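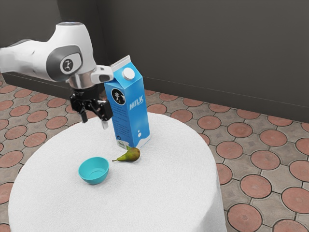 Hello again from Stonden. Our open day was on 29th May and I'm still buzzing! We ran the Flosora table task in simulation on the big screen, and visitors could ask for whichever view they fancied.
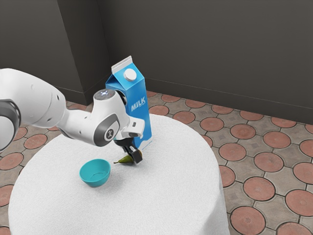

The gripper at the pear, with the bowl and milk carton close by.

Most questions were about the close-up view - people wanted to know how much the arm needs to see. 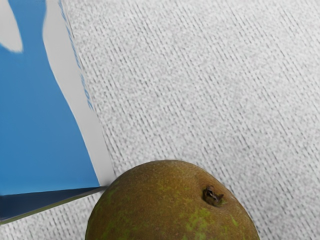
I'd like to give that a proper slot next time. We spent 2715 of the 3915 budget, and the rest goes on the June visit to Skodura.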